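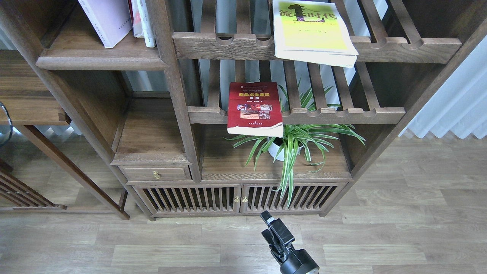

Grukosley library branch shut until August, book drop stays open

Quick update for readers in Grukosley. The branch on Semeniuk Street closed its doors at 5 p.m. after a pipe let go above the back hallway. Water got into the staff room and part of the childrens area. No one hurt.

The town says the building will stay closed until August. Floors have to come up in two rooms and the wiring needs a check before the power goes back on.

What got wet: 200 books, most of them picture books and a few boxes of donated paperbacks waiting for the fall sale. The local history papers were upstairs - fine, all of them.

Holds move to the Atemell branch starting tomorrow. Pickup from 10 a.m., bring your card. Anything you have out now is renewed for 16 weeks, no need to call. Late fees are off for that stretch too. The outside book drop is still working and gets emptied each morning.

Story hour goes to the Ploketti community room, same time as before, but space is tight so its limited to 77 people including parents. Sign up at the Atemell desk.

The eight public computers are in storage. No word yet on where they'll be set up, or if they will be. The tax help table is canceled for now.

Repair cost not released. Town says it is waiting on teh insurance report. We'll update when we hear more.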